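Subject: Re: [cell-upkeep] Left arm cable catching near the bin, dish cell at Purnden
From: Iraklis Sotiropoulos
To: cell-upkeep list

Thanks for the two replies, one on the list and one off it. Quoting my first message again for people who joined in January.

> We have a two-arm cell at Purnden that moves plates and
> bowls in and out of a plastic bin. The left arm has started
> to stop with a wrist torque fault when it reaches over the
> bin. It does not happen every cycle. The log has 7 faults in
> 300 cycles, all on the left arm. Fingers and finger screws
> have been checked. Has anyone seen the cable loop do this?

It was the loop. The cable had crept forward through the last clip on the upper link, so there was too little slack left at the wrist once the arm was stretched out. I pulled it back to the mark, fitted a new clip and ran 126 cycles with no fault. I want a longer run before I call it closed.

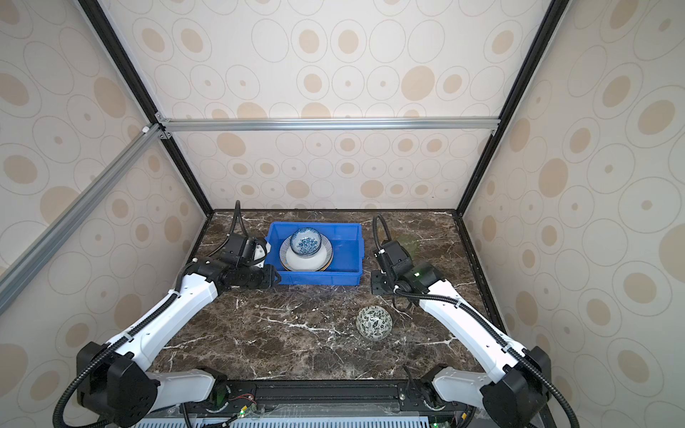 Left arm at the bin, right arm over the open part of the table.

For anyone doing the same job, the order I ended up with was this. Power off at the cabinet and support the arm before touching any clip. Start at the base and work toward the wrist. If you start at the wrist you push the slack the wrong way and have to do it twice, as I did. Leave the loop tall enough to stand clear of the gripper housing and then turn the wrist by hand through its full range. If the sleeve pulls tight anywhere, go back one clip.

After that I redid the bin position. The Vasilakis setup sheet has you teach the bin from one corner only, and with a bin that has flared walls I don't think that is enough. I teach two opposite corners of the rim now, then check the finger height with a plate lying in the bin.

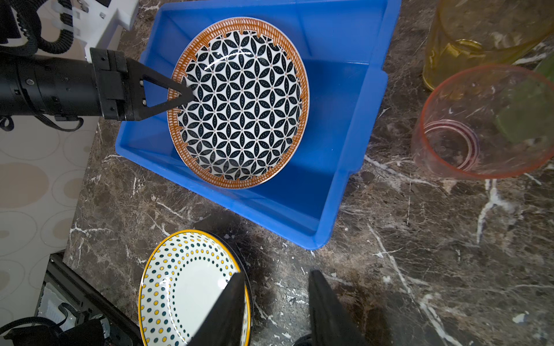
The approach height matters more than the grip force. Our old program came in low and let the finger ride up on the rim, and that put a side load on the wrist every time. I raised the approach and slowed the last part of the move. The force setting is the same as before. If you have the Cornlow fingers, check the screws on the housing while you are in there. One of ours took a quarter turn.

Wrist camera next. It has to be checked any time the wrist has been handled, even if you think you didn't bump it. I send the arm to the same parked pose, open the fingers and compare the view with the stored one. The back corner post is a good thing to line up on as it does not move. The bin is a bad one for the opposite reason.
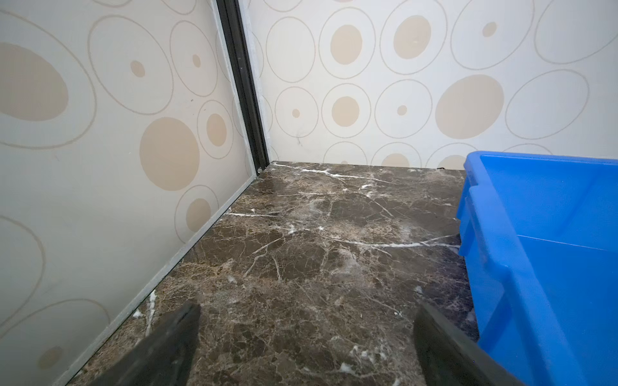
Ours was off by a little, all of it sideways, and one recalibration took care of it. I also wipe the table before every calibration and look along the back edge, where bits tend to collect. Someone asked me off list whether the patterned wall panels confuse the calibration. Not here. The routine only uses the target on the card. If your routine looks for features in the whole view, you may get a different answer.

Last step is a slow run with both arms powered. I run the left arm to the bin and keep the right one low on its own side, then swap. Watch both loops and not the fingers - the fingers will tell you if they are wrong, but a cable can rub for weeks first. I put some glasses on the table for this run as well as the plates, so that the arms have to take the same paths they take in normal work.
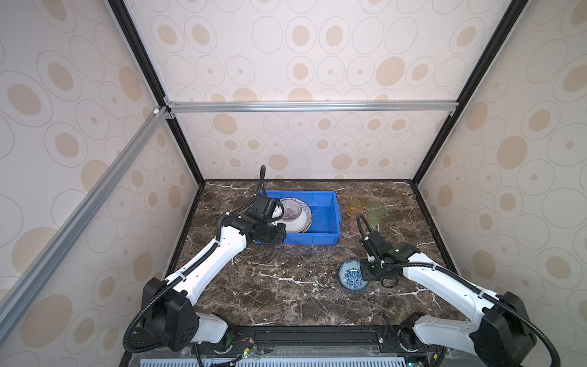
Vumside wrote back before I had sent this off, and I am pasting the reply in with permission:

> We had the same fault on our left arm and also blamed the
> clip. It came back in a month. The clip was fine but the
> sleeve had worn smooth where it sat, so nothing was holding
> it. Put a turn of tape on the sleeve under the clip and mark
> both sides of it with a paint pen. Then you can see from the
> door if it has moved.

I have not looked at the sleeve under the clip. I will take it off at the next stop and post what I find. The paint marks I can do this afternoon.

Two things I would still like to hear about. Does anyone replace these sleeves on a schedule, or only when they wear through? And has anyone moved the last clip farther back on the link to get a longer loop? I have room for it, but I don't want to trade one rub point for another.

Iraklis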